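The Slow Boat to Grurbridge

The night train to Grurbridge leaves Brustness at an hour when sensible people are brushing their teeth. I had a ticket for a seat, a neck pillow shaped like a prawn, and the firm belief that I was saving money. By the second stop I would have paid triple for a blanket.

I took it in May, after Lewis Jardine, who has ridden it more often than its conductors, told me it was the best value in overnight travel. Lewis is six feet four and sleeps like a dropped coat. I should have asked someone else.
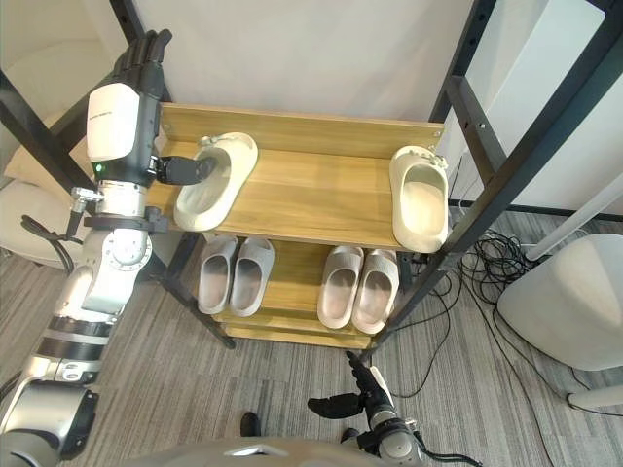

From the Travel Desk

The sums do look good on paper. A seat is 70 dollars, the trip is 552 miles, and you wake up where you meant to go, having skipped a hotel bill. A berth costs more, though still less than flying once the airline has charged you for your bag, your seat and your wish to sit near your own children.

What the sums leave out is Trimham. The train stops there in the small hours for nearly 70 minutes while a second set of cars is attached, with a noise like somebody parking a piano. The lights come on. A man with a cart sells soup. Everyone buys the soup, and then everyone needs the one working bathroom.

"Bring slippers," said Lamisi Abubakari, my neighbor across the aisle, looking at my socks with real pity. She makes the trip every few weeks to see her sister and had packed for it like a small expedition — slippers, eye mask, a flask, a clothespin for the curtain. The clothespin was the clever part. The curtains on this line stop four inches short of each other, and the platform lamps find the gap every time.

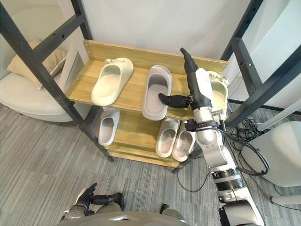
She also told me to book car 9, at the quiet end, and to get off at Quaye if the weather was clear. I did both on the way home. Quaye is a harbor town with one good bakery and a bench facing the water, and your ticket lets you break the trip there for a day without paying extra. The ticket office will not mention this. You have to ask, and then ask again in a slightly different tone.

The return berth was narrow and the mattress had opinions, but I slept through Trimham, piano and all, and came to with the sun on the marshes outside Brustness and a cup of bad coffee arriving at my elbow. I have paid a lot more for worse mornings.

Book early if you want a lower bunk. The upper ones have a ladder, and the ladder is cold. And eat before you board, unless you're fond of soup.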